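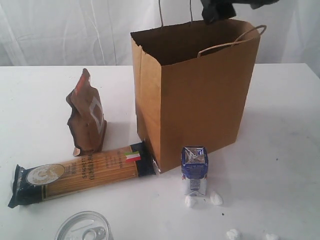 Brown kraft carrier with twisted paper handles

Lirberg Kraft Carriers
Paper bags for retail, food counters and events

Product group: Carriers and counter bags
Sold by: Fovness Packaging Supply
Minimum order: 1 case

Overview

The Lirberg range is supplied to independent shops, bakeries, museum stores and public libraries that need a plain carrier at a steady price. All sizes are made from uncoated brown kraft paper with side gussets and a folded base, and are shipped flat. The bags are unprinted as standard. A printed version is available on request — see Custom Printing.

Sizes and case quantities

Small: flat handle or no handle, 600 per case
Medium: twisted handle, 600 per case
Large: twisted handle, 600 per case
Counter bag, no handle: 2000 per case

Handles on the medium and large sizes are twisted paper cord, glued under a reinforcing patch on the inside of each panel. The small size may be ordered with a flat paper handle. Mixed cases are not available. Customers who require more than one size should order each as a separate line.

Opening and filling

Hold the bag by the two side panels and open it before pressing the base flat. Heavy or square items should be placed first and centered over the base fold. Bottles should be wrapped or separated with card. The twisted handles are intended to be carried together; lifting a loaded bag by one handle places the full weight on a single patch and may tear the panel.

The paper is not treated against grease or moisture. For pastries, hot food or chilled goods, use an inner wrap or select a bag from the Hutapea lined range, which is listed separately.

Storage

Keep cases closed, off the floor and away from outside walls. Paper stored in a damp stockroom will soften, and the glue at the base may release. Cases may be stacked up to 4 high. Opened cases should be used before new ones are started.

Custom Printing

One or two ink colors may be printed on the front panel, the back panel or both. Artwork should be sent as a vector file with all lettering converted to outlines. Fine lines and small reversed text do not reproduce well on brown kraft and will be returned for correction. Light colors appear darker than on white paper.

The minimum for printed bags is 2000 of one size. A printed proof is sent by mail and must be signed before production begins. Orders intended for the holiday season should be approved by the end of October.

Ordering and delivery

Stock sizes leave the Fliltthorpe warehouse within 2 working days of a confirmed order. Local deliveries are made each Wednesday; all other orders travel by ground carrier. Please inspect cases on arrival and note any crushed corners on the delivery slip before signing.

Unopened cases of unprinted bags may be returned in resalable condition with prior approval. Printed bags cannot be returned except where the work differs from the signed proof.

Samples

One sample of each stock size is provided without charge to business customers. Requests should state the sizes required and a street address — samples are not sent to post office boxes.

Contact for samples and printed orders: Ratree Ruangrit, Customer Accounts, Fovness Packaging Supply

Related products: Hutapea lined food bags, tissue sheets, paper tape, gift tags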